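Hesarberg Open Day

The Hesarberg Open Day is a yearly public demonstration of two-armed robots, held each July in the town of Hesarberg. Run by the Trosero workshop. Free entry, no booking. Best known for its table demonstrations, in which a pair of arms handles ordinary kitchen things while visitors stand close by and ask questions.

History

Started by Aarne Riihimäki, then head of the Trosero workshop, as an afternoon for families of staff. 26 guests the first year. Opened to the public the year after, when a local paper printed the time by mistake and people simply turned up. Siham Younis took over the program later and moved it to a full day, doors at 9 a.m. Attendance has since reached 3000, most of it before lunch.

The name was briefly changed to Trosero Day. Changed back after two years. Older posters still carry it.

Format

Short sessions, run over and over. Each one has a presenter and an operator, and the two swap at noon. Talks are kept to a few minutes and the rest is left for questions. Children's hour is in the morning — the only part with seats.

Since the move to the larger hall there have been three fixed stops: the table demonstration, a parts bench where visitors can handle spare joints and covers, and a talk corner. The Grosta room, upstairs, is used for schools.

Table demonstration

The main draw. Two arms share one table, with a fruit and a couple of dishes between them. Usual subjects are picking up, putting down, and passing from one gripper to the other. Pacita Tan wrote the running order and kept it plain on purpose: things people have at home, nothing that needs a label. 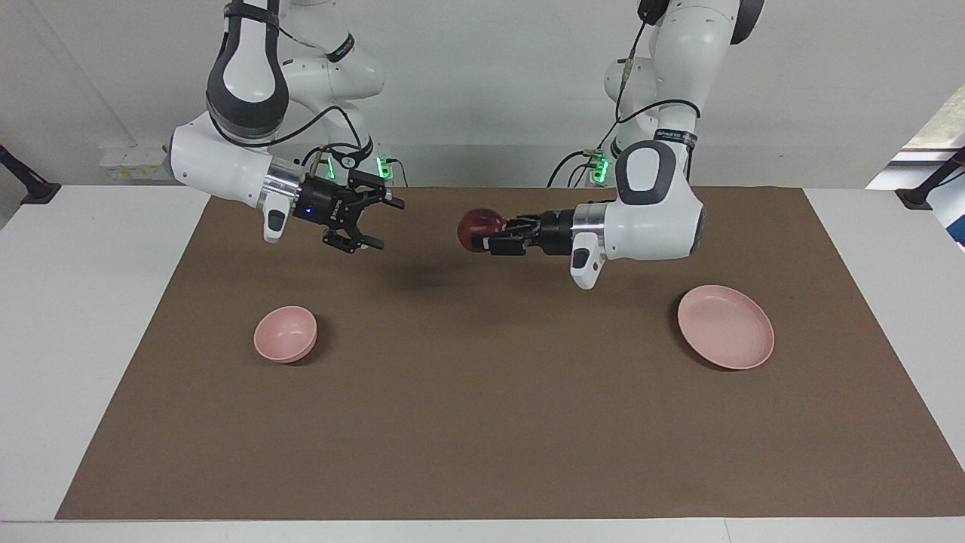
Two arms, a plate and a bowl, one round fruit.
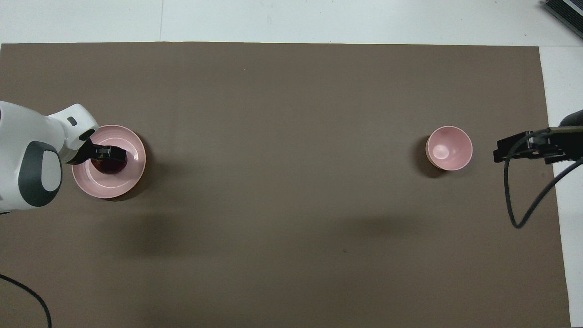

Sessions are not scored, though the workshop keeps a log of its own. In the one year the log was put up on the wall, it listed 79 runs, 67 of them marked as completed without a restart. Visitors asked mostly about the other twelve. Benjie Calimlim, operator that year, began keeping a seperate sheet for those, with a line on what had gone wrong, and the sheet is now handed out at the door.

Common questions, going by the printed program: how hard the grippers squeeze, what happens if the fruit is dropped, whether one arm knows where the other is. The last gets the longest answer and is usualy moved to the talk corner.

Sinaga talks

A series of short evening talks, added by Natsumi Uchida and named after the street the workshop first stood on. Start at 6 p.m. Topics have included gripper wear, cable routing, and teaching a task by hand. No recordings. Notes from some of the talks are kept at the workshop and can be read on request.

Reception

Mostly good. Complaints about crowding at the table and about the sound in the hall. A second table was tried for one year and dropped — the two presenters talked over each other. Parking remains poor, and the program advises coming by bus.

See also

Trosero workshop
Grosta room
Sinaga talks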